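Keep the Old Computer

My desktop at home is old enough that the store where I bought it has closed. It handles my email, my taxes and the newsletter I put together for our neighborhood in Jatham. Last July it began shutting itself off in the afternoons, and I took it to Lo Presti, the repair counter on the Atmont road. They quoted me 20 dollars to look at it and called the next day. It needed a power supply. The whole bill was less than I spend on groceries in a week.

Before that call, three people had told me to throw it out. One was my niece, Ginevra Fabbri, who is sensible about money in every other way. She said a machine that age was not worth the gas to drive it over. She had already picked out a new one for me, at 575 dollars, and sent the link twice.

I think she was wrong, and I think most of us are wrong about this most of the time. We have come to treat a computer as a single object that works or doesn't. A desktop tower is a box of separate parts, and most of them can be taken out and replaced by a person with a screwdriver and some patience. We know this about cars. A dead battery does not send anyone to the dealership for a new sedan.

Open the side of a tower and the main parts are easy to find.
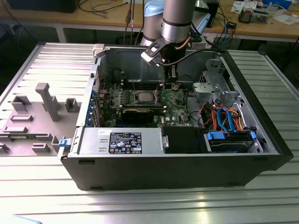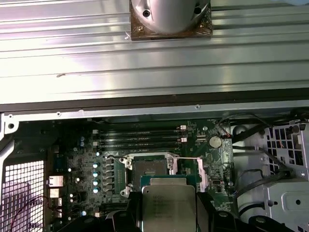

What the new one would have cost me

The price on the link was only the start. The new computer would not have run the label program I use for the newsletter, so I would have had to buy another and learn it. My printer is old too, and I doubt the two would have gotten along. Then there are the evenings spent moving files and hunting for passwords. None of that shows up when people say it is cheaper to replace.

The old machine would have gone to the county drop-off in Ganurby, where you pay by the item and wait in your car.

There are fair points on the other side. An old computer that no longer gets security updates should not be used for banking, and I would not tell anyone otherwise. Some laptops are glued together so tightly that a repair costs more than the thing is worth. A person who edits video all day needs more speed than I do. Noemi Bianchini, who lives across the street from me, bought a new one this spring for exactly that kind of work, and I have no quarrel with her.

But most people I know use a computer the way I do. They write letters, look at photos and pay the water bill. For that kind of use, the first step should be a phone call to a repair shop – before the shopping starts and before anyone sends you a link.

I would also like the companies to make it easier. Print the part numbers inside the case. Sell the parts for longer than a few years. Put the manual where an ordinary person can find it.

Mine has been running without trouble since the repair. The fan is a little loud in the mornings, and I may take it back in for that.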